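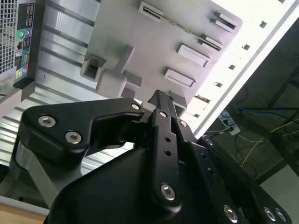

So, Thread zum Thema "der Rechner ist alt, der muss weg". Hab das jetzt zu oft gehört diesen Monat. Schreibe schnell, muss um halb sechs los.

Anlass: Oktober, Updates für Windows 10 laufen aus, und plötzlich stehen bei allen die Towers im Flur. Bei meiner Tante, im Büro, beim Nachbarn unten. Geräte, auf denen gestern noch gearbeitet wurde.

Vorweg: ich verkauf nix, ich bin kein Händler. Ich mach Buchhaltung im Büro Barbieri und bin dort die, die gefragt wird, wenn der Drucker spinnt. Mehr Qualifikation ist da nicht.

Unser Angebot fürs Büro lag bei 800 Euro pro Arbeitsplatz. Ohne Monitor. Für Tabellen, Mail und Loltlow (unsere Belegsoftware, sieht aus wie 2009, läuft auch so).

Hab dann gefragt, was an den alten Kisten konkret zu langsam ist. Antwort vom Chef: "Na, alles." Ok. Also selber mal hingesetzt, Mittagspause, Taskmanager auf. Der Prozessor langweilt sich. Speicher voll bis oben. Und bei zwei Rechnern noch ne mechanische Festplatte drin, die rattert wie ein Moped.

Das ist die Stelle, an der die meisten neu kaufen. Und die Stelle wo ich sage: bitte erst mal Deckel ab.

Speicherriegel gebraucht: 28 Euro. Kleine SSD dazu. Eine Stunde Arbeit, davon die Hälfte Schrauben suchen unterm Schreibtisch.

Ganzes Büro zusammen: 336 Euro. Für alle Plätze. Ich schreib das nur einmal hin, weil mir das im Büro erst auch keiner geglaubt hat und ich die Belege zeigen musste. Hab sie ja selber gebucht.

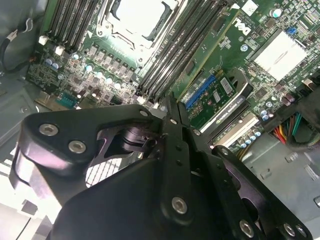
Was man vorher wissen muss, kurz:

Welche Sorte Speicher. DDR3 passt nicht in DDR4, die Kerbe sitzt woanders, da hilft auch kein Drücken. Steht im Handbuch, und die Handbücher von Bürorechnern findet man online fast immer als PDF. Seriennummer vom Aufkleber abtippen, fertig.

Wieviel das Board überhaupt annimmt. Manche machen bei 16 GB zu. Reicht trotzdem.

Riegel am besten paarweise, gleiche Größe. Muss nicht, läuft aber meistens flotter. Und in die richtigen Plätze, die Reihenfolge steht auch im PDF.

Vorher runterfahren, Stecker raus, Netzteil leer laufen lassen – Einschaltknopf ein paar Sekunden drücken. Heizkörper anfassen wegen statischer Ladung. Nicht auf dem Teppich in Wollsocken. Ja ich meine dich, Leo.

(Leo = Leonardo Orlandini, sitzt mir gegenüber, hat das so gemacht. Rechner lebt noch. Glück.)

Staub: mit Pinsel, draussen, Lüfterrad dabei mit dem Finger festhalten. Keinen Staubsauger direkt dran halten.

Jetzt der unangenehme Teil. Windows 11 will bestimmte Prozessoren und so einen TPM-Chip. Ist bei vielen älteren Geräten einfach nicht. Kannst aufrüsten wie du willst, offiziell kommt das nicht drauf.

Dann gibts drei Wege. Verlängerte Updates holen und damit Zeit gewinnen. Linux drauf. Oder gebraucht kaufen, ein paar Jahre jünger, von Firmen die ihr Leasing zurückgeben.

Bei uns ist es gemischt geworden. Zwei Plätze sind jetzt Linux, da läuft nur Browser und Mail. Die Kollegin am Empfang hat nach einer Woche gefragt, wann denn die Umstellung kommt. Die war da schon durch.

Loltlow läuft nicht unter Linux. Hab ich probiert, einen Abend lang, lasst es.

Für die anderen haben wir verlängert. Nächstes Jahr dann gebraucht, Angebot hol ich vermutlich bei Lovdale, die haben Leasingrückläufer mit Rechnung und Gewährleistung. Wichtig fürs Büro: Rechnung mit ausgewiesener Steuer, oder eben differenzbesteuert, dann gibts keinen Vorsteuerabzug. Vorher fragen! Da sind schon Leute reingefallen.

Bei Gebrauchtkauf guck ich auf: welche CPU-Generation, SSD ja/nein, Netzteil Normteil oder irgendwas Eigenes vom Hersteller. Letzteres ist ärgerlich, wenn es stirbt. Ersatz gibts, aber du suchst länger und zahlst mehr.

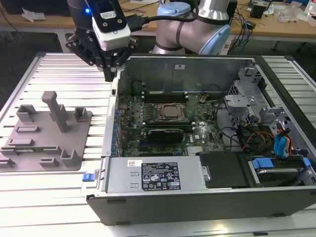 Tower offen, Prozessor noch im Sockel.

Weiter. Stromverbrauch, kam gestern schon in den Antworten. "Die alten Dinger fressen doch Strom ohne Ende."

Gemessen, Zwischenstecker aus der Schublade: mein Arbeitsplatz zieht 61 Watt, inklusive Monitor, während ich Belege erfasse. Das ist kein Traumwert. Ein neuer Minirechner braucht weniger, klar. Aber bis der den Kaufpreis über die Stromrechnung wieder drin hat, bin ich in Rente.

Und die Herstellung ist bei so einem Bürorechner halt ein dicker Brocken von dem, was er insgesamt an CO2 verursacht. Wer nur acht Stunden tippt, kriegt das mit Sparsamkeit im Betrieb kaum wieder rein. Anders ist das bei Servern die durchlaufen, da rechnet sich neu viel eher. Bitte nicht vermischen.

Was auch immer vergessen wird: der Energiesparmodus. Bei uns standen die Rechner auf "nie ausschalten", alle. Hat irgendwer vor Jahren so eingestellt und ist dann in Elternzeit. Zwei Klicks.

Daten! Bevor ihr irgendwas weggebt, verkauft, verschenkt: Platte löschen. Richtig löschen, Papierkorb leeren zählt nicht. Bei mechanischen einmal komplett überschreiben. SSDs haben dafür einen eigenen Löschbefehl, geht mit dem Tool vom Hersteller oder oft schon im BIOS.

Im Steuerbereich bau ich die Platten aus und geb die Geräte ohne weiter. Platten gehen in die Vernichtung mit Protokoll. Kostet bisschen was, dafür schlafe ich.

Zu Hause wär ich da lockerer, aber auch da: guckt mal was alles drauf ist. Auf dem Rechner von meiner Tante lagen Scans von sämtlichen Ausweisen der Familie. Im Ordner "Neuer Ordner (2)".

Wohin mit denen, die noch gehen? In Grukside gibts einen Laden in der alten Post, die machen Schülerrechner draus. Nehmen Towers und Laptops, keine Röhrenmonitore, keine Drucker. Vorher anrufen, die sind zu zweit und das Lager ist winzig. Bei euch gibts bestimmt was ähnliches, sucht mal "Computerspende" plus Ort.

Bitte Netzkabel mitgeben. Und wenn was kaputt ist, Zettel dran was. "Geht nicht" ist kein Zettel.

Noch eine Frage aus den DMs, die kam gleich mehrfach:
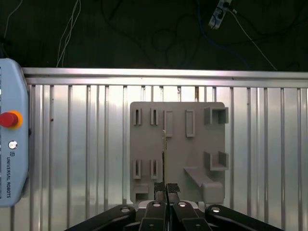
Darf ich den alten Rechner in den Restmüll werfen, wenn er eh kaputt ist?

Kaputte Rechner gehören zum Elektroschrott, also kostenlos zum Wertstoffhof. Größere Elektromärkte müssen ein altes Gerät derselben Art auch annehmen, wenn du dort ein neues kaufst. Vorher Platte raus oder löschen, und Akkus, die sich ohne Werkzeug rausnehmen lassen, getrennt abgeben.

Und bitte nicht an die Strasse stellen mit "zu verschenken". Einmal Regen drauf und aus einem brauchbaren Gerät ist Schrott geworden.

Nachtrag Knopfzelle: auf dem Board sitzt meistens eine CR2032. Wenn die Uhr nach jedem Einschalten falsch geht, ist es die. Kostet fast nichts, deswegen wurde bei uns mal ein Rechner abgeschrieben. Ich hab die Buchung gesehn.

Nachtrag zwei, Wärmeleitpaste: nur wenn ihr den Kühler eh abnehmt oder die Kiste unter Last heiss wird und sich runtertaktet. Alte Paste mit Alkohol runter, erbsengroß neue drauf. Nicht die halbe Tube.

Nachtrag drei, jemand fragt nach Laptops. Geht auch, aber bei vielen neueren ist der Speicher verlötet. Vor dem Kauf von irgendwas erst das genaue Modell nachschlagen. Akku tauschen lohnt dagegen oft, wenn der Rest noch gut ist.

Und für alle die fragen welches Linux: ich hab Mint genommen. Hat den Drucker sofort erkannt, was der unter Windows in vier Jahren nicht durchgängig geschafft hat. Andere sind bestimmt auch gut, streitet bitte woanders darüber.

Antworten les ich heute abend, muss zum Bus. Wer ein Modell einordnen lassen will: Typenschild abtippen, nicht nur "der schwarze von Dell".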